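Print this page | E-mail this to a friend

Three grippers, one duvet

So I've finally had a proper go at comparing the hand-held grippers, and my wrists would like a word. I've been promising this post since March and I'm sorry it took so long - the Stadow pair got stuck in the post and then I had to wait for the right screws.

For anyone new, I'm after something you can squeeze in your hand, with a camera on top, that picks up washing without dropping it or chewing it. Hard things are easy. A mug stays the same shape all day. A pillowcase doesn't, and that's where the cheap ones fall over.

First up was the Kirnudow. Lovely light thing, flat rubber pads, closes with a nice click. It was great on socks and hopeless on anything thin, because the pads only meet properly in the middle and the cloth slides out at the sides. I did 283 grabs with it before I got fed up. It also pinched my thumb twice (my fault, mostly).

Then the Baert, which is the posh one and weighs like it. Really strong grip! It'll hold a wet bath towel all the way across the room and it never slipped on me. But the camera sits so low that once you've got a bundle in there you see nothing but towel, and after 14 minutes I had to put it down and shake my arm out.

The one I've ended up liking is the Stadow, with the round black fingers that lean in towards each other. They come together at the tips, so you can go in for one fold and leave the rest of the pile alone. I've been using it on the blue cloth and the big cream duvet, which is a horrible combination if your gripper is at all clumsy.
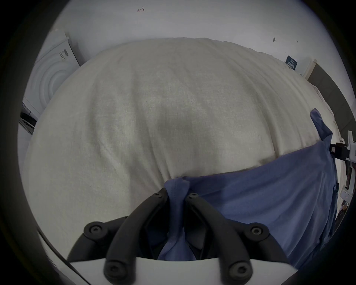 Issue 407

The linkage arms stick out a fair way on both sides, so watch your elbows near a door frame. I also wish the cable came out somewhere else. Next I want to try the Manosham controller with it, and I'll put the settings up once I've stopped changing them every evening.

Print this page | E-mail this to a friend

Get new posts by e-mail. We use cookies to remember your settings. OK

Contact | Copyright, all rights reserved | Back to top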